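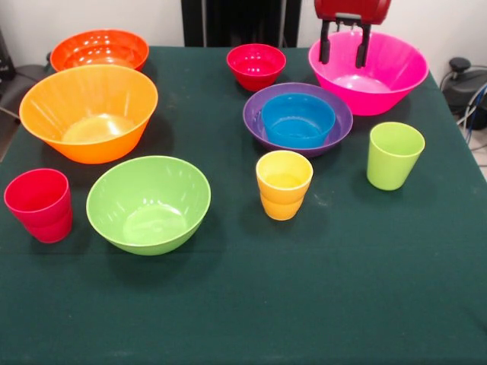
3. Setting, Sample and Procedure

3.1 The two towns

The study was carried out in Sevside and Clinholm, two towns on the same rail line with similar housing but different arrangements for household waste. Sevside has a curbside collection that takes rigid plastics together with paper and metal. Clinholm stopped collecting rigid plastics from the curb several years before our fieldwork began, and residents who want to recycle them have to bring them to a drop-off yard on the north side of town. The yard is open on weekday afternoons and on Saturday mornings. Few people without a car use it.

We chose the towns because of this difference. Much of the earlier work on the replacement of household goods compares places that differ in income, climate, housing and retail supply all at once, and it is hard to say which of these accounts for what is found. Sevside and Clinholm are alike in most of these respects. Both have a large share of rented housing built before the rail line was electrified, and both are served by a branch of the same discount chain, Grallus, which carries kitchen goods all year. Both are also within reach of the Sitompul market, a covered market between the two towns where new and used housewares are sold from stalls. The market turned out to matter more than we had planned for, and we return to it in Section 4.

The towns are not a matched pair in a strict sense. Clinholm has more households with children under school age, and its kitchens tend to be larger. We deal with the first of these by reporting households with and without young children separately wherever the numbers allow. We have no good way of dealing with the second. Kitchen size was recorded by the resident's own judgment (small, medium or large), and the judgments were not consistent enough to use.

3.2 What counts as tableware

Plastic tableware is a looser category than it sounds. In the pilot, residents disagreed over whether to include lidded food boxes, measuring cups, children's plates with suction feet, picnic sets kept in the car, and the tubs that margarine or ice cream is sold in. The last group caused the most trouble. Some residents thought of these tubs as packaging that had not been thrown out yet, while others had eaten cereal out of them for years and listed them without hesitation.

For the main study we settled on a definition by use and by origin. An item was included if it was made of rigid plastic, was sold as an object to eat or drink from or to serve food in, and was kept somewhere in the home. Open bowls and cups made up the core of the category (Figure 1). Items sold as packaging were left out of the main record but could be written in on a separate page, and many residents did so. Lidded boxes were left out unless the lid had been lost and the box was now used as a bowl. This rule was hard to apply, and the interviewers were told to accept the resident's decision and write down the reason given.

Figure 1. Plastic bowls and cups in bright, saturated colors, on a dark green cloth.

We did not ask residents to tell different plastics apart. Many items carry a resin mark on the base, but on older pieces it is often worn away, and in the pilot the marks were misread too often to be worth the time. Color was recorded in the resident's own words. It was useful mainly as a way of making sure that the same bowl was being discussed from one visit to the next.

3.3 Recruitment

Households were recruited by letter, with a second letter sent to addresses that did not respond. In total, 127 households took part, 77 of them in Sevside and the rest in Clinholm. The lower number in Clinholm reflects a lower response to the first letter. A reminder card brought in a few more households there but did not close the gap, and we decided against door-to-door recruitment, which would have given the two samples different histories.

Each household named one adult as its respondent. The respondent was asked to be the person who most often put the dishes away. We used this wording in place of "the person responsible for the kitchen" after the pilot, where the second phrase produced some long discussions and, in two homes, a respondent who did not know where the bowls were kept. Respondents received a gift card after the final visit.

The sample leans toward older residents and toward people who have lived at the same address for a long time. This is usual for a study that asks for repeated visits, but it has a particular effect here. People who have not moved recently have not had the occasion to go through their cabinets, and moving is known to be one of the main points at which kitchen goods are discarded. Our figures for discarding are therefore likely to be low for the population as a whole, and probably lower still for renters.

3.4 The household record

The record was kept for 100 days. At the first visit, an interviewer and the respondent went through the kitchen and any other place where tableware was stored, and listed every item that met the definition. For each item the respondent was asked when and how it had come into the home, how often it was used, and what it was used for. The last question allowed more than one answer. Bowls in particular were used for many things other than food - soaking seeds, holding clothespins, bathing a doll, catching a drip under a sink - and we wanted these uses to appear in the record without being treated as exceptions.

After the first visit, the respondent kept a sheet on the inside of a cabinet door and wrote down any item that entered or left the home. Leaving was defined broadly. It covered throwing away, recycling, giving to another person, donating, selling, and losing. It also covered moving an item out of the kitchen for good, for instance to a garage or a garden shed. We called this last kind of change a demotion, a word taken from one of the pilot respondents, and it was the most common single entry in the record.

The sheet was kept short on purpose. It had one line for each event, with space for the item, the direction and a reason. Earlier versions asked for the price of new items and the condition of old ones, and the pilot households stopped filling them in after the second week. Interviewers telephoned once midway through the period to ask whether the sheet was still in place. They did not ask what was on it.

At the closing visit the first list was gone through again, item by item. This was the main check on the sheet. Where an item on the first list could not be found and there was no entry for it, the respondent was asked what might have happened. Answers of this kind were marked as recalled and are kept apart from written entries in all tables. Items that had appeared without an entry were handled in the same way. Cups were missed more often than bowls, probably because they are stored stacked and because children carry them to other rooms.

3.5 Interviews

A smaller group of 17 households was interviewed at greater length after the closing visit. They were picked to cover both towns, households with and without children, and a wide spread in the number of items owned. The interviews took place in the kitchen with the cabinets open, and lasted as long as the respondent wished. They covered the oldest item in the home, the most recent one, the last thing that had been thrown away, and anything the respondent had tried to get rid of and failed.

The last topic was added after the first few interviews. Several people had described putting a bowl out for donation and then taking it back, or seeing it taken back by somebody else in the household. None of these cases had been written on the sheet, and strictly speaking they did not belong there, as nothing had left the home. We have treated them as a separate kind of event in the analysis of the interviews and have not tried to estimate how common they are.

Interviews were recorded with consent and transcribed in full. Two of the authors coded the transcripts separately, starting from a short list of reasons for keeping and reasons for discarding, and then met to compare. The largest disagreement was over the code for damage. Respondents used words like "scratched" and "cloudy" both for items they had thrown out and for items they used daily - often within the same answer - and one coder had at first read every mention as a reason for discarding. The code was split in two, and all of the transcripts were gone through again.

3.6 Limits of the record

The record says little about the purchase decision itself. We know that an item entered the home and, in most cases, where it came from, but a bowl bought at Grallus with the weekly groceries and a bowl bought there after a special trip look the same on the sheet. Gifts are also thinly described. Respondents tended to remember who had given them an item and to have no idea where the giver had found it.

The period of the record covers the month of June, when both towns hold street sales, and we expected a rise in entries during those weeks. There was a rise in Clinholm and a much smaller one in Sevside. With a single period of observation we cannot say whether this would hold in another year.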